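4.3 Recording Demonstrations with the Hand-Held Gripper

This section describes how an operator records demonstrations with the Wutano hand-held gripper for use in training a Lomuleck arm. It applies to single-hand tabletop tasks. For demonstrations by remote control, see Section 4.4. For two-handed tasks, see Section 6.

Operators must complete the safety briefing in Section 1 before handling the gripper. A supervisor must sign off the first session of each new operator.

4.3.1 Before You Begin

Confirm that the following are available at the workstation:

Hand-held gripper with finger pads fitted
Charged battery and one spare
Memory card with space for a full session
Task card for the current assignment
Session log, Form 127

1. Check that both fingers are fastened to their mounts. Hold each finger near its tip and apply light sideways pressure. If the finger shifts, tighten the screws before continuing.

2. Inspect the contact faces of the finger pads. Fraying along the lower edge is acceptable and does not need to be reported. Replace the pad if the wear extends onto the contact face or if material comes away when rubbed with a thumb.

3. Squeeze the trigger fully and release it. The fingers must close evenly and return to the fully open position without sticking.

4. Wipe the camera lens with the cloth supplied. Do not use paper towels or glass cleaner.

CAUTION: Keep fingers, hair, and jewelry clear of the gripper when testing the trigger. The return spring is strong enough to pinch.

4.3.2 Preparing the Work Surface

5. Clear the table of all items not named on the task card. Cups, phones, pens, and tape must be stored elsewhere for the length of the session.

6. Place the task object on the table. For carrying tasks in the Kundness basket series, the object is an open-topped basket or caddy with a handle. Set it directly on the table surface, with no mat or cloth beneath it.

7. Change the position and angle of the object between demonstrations as directed by the task card. The object may be placed near a table edge, but its full base must remain supported.

8. Set the room lighting before the first recording and leave it unchanged until the block is finished. Soft shadows are acceptable. Direct sunlight on the table is not.

Note: A plain table is preferred for the first block of any new task. Patterned surfaces are introduced in later blocks and are listed separately on the task card. 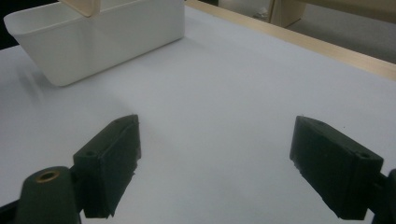 4.3.3 Recording a Demonstration

9. Stand facing the table with the gripper held at chest height. Press the record button once and wait for the short tone.

10. Hold the gripper still for three seconds. The system uses this interval to establish the starting position. Movement during the interval will cause the demonstration to be rejected on upload.

11. Approach the object at a slow, steady pace with the fingers fully open. Keep the intended grasp point between the fingertips throughout the approach. Do not begin to close the fingers until the grasp point is inside the gap.

12. Close the fingers with a single, continuous squeeze of the trigger. Do not pump the trigger to test the grip.

13. Lift, carry, and set down the object as instructed on the task card. Hold the gripper level during the carry unless the card calls for tilting.

14. Release the trigger, draw the gripper straight back until the fingers are clear of the object, and press the record button again. Two short tones confirm that the file has been saved.

CAUTION: Do not steady the object with your free hand. The arm will have no second hand when it repeats the task, and recordings that include one must be discarded.

Note: If the object slips, you may recover and complete the task. Mark the recording "R" in the session log. If the object falls from the table, stop recording and mark it "X."

4.3.4 Block Length and Rest

A standard block consists of up to 100 demonstrations. Operators must rest the working hand after each block and may stop at any earlier point if they experience discomfort in the wrist or forearm. Unfinished blocks are accepted and may be completed by another operator, provided the change is entered in the log.

4.3.5 Ending the Session

15. Switch off the gripper and remove the memory card.

16. Insert the card in the upload station and select the matching task number. Do not rename files.

17. Review any recordings flagged by the station. Error 828 indicates that the starting interval was too short or contained movement. These recordings cannot be repaired and must be repeated.

18. Return the gripper to its cradle with the fingers open. Storing it with the trigger locked closed will flatten the pads.

19. Sign Form 127 and leave it in the tray at the upload station.

Questions about task cards should be directed to Rungnapa Jaidee, Demonstration Programs. Requests for replacement pads, screws, and mounts should be directed to Liam Ní Chonaill, Halász Equipment Room, using the part numbers in Appendix B.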